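Gesico clear can dispenser rack: review

The Gesico rack is intended for refrigerators, pantry shelves and small staff kitchens where drinks cans are stored in single file. It was assessed over 26 days in a shared kitchen, alongside the Hastell storage tray, which is sold for the same purpose at a lower price.

The rack arrives flat and is assembled without tools. It consists of a transparent base, thin wire dividers that form the lanes, and a white pusher block. The instructions are brief but adequate, although the drawing for the dividers is printed too small to read with comfort. Empty, our sample weighed 711 grams. 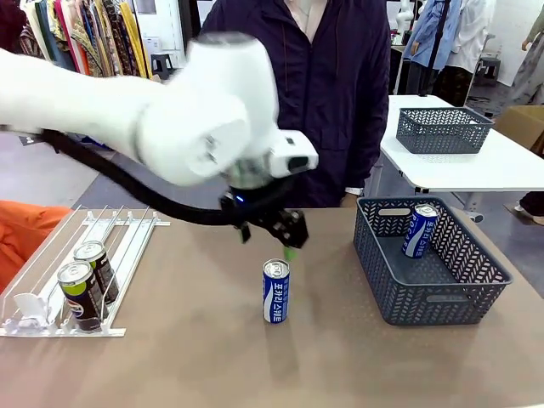
Loading is straightforward. Cans stand upright, one behind another, and the clear sides allow stock to be checked without moving anything. Standard soft drink cans travelled well along the lanes. Taller, narrower cans were less steady when a lane was only part full, and users are advised to keep these in an open basket.

Cleaning is the weaker point. The base marks easily and dust gathers where the wires meet it. A damp cloth is sufficient for the lanes, but the corners require a small brush – a weekly task in our kitchen, carried out each Sunday.

The Hastell tray is easier to wash and holds mixed sizes, but cans at the back are soon forgotten. The Gesico rack is recommended for households that buy one or two kinds of drink in quantity. Overall score: 66 out of 90.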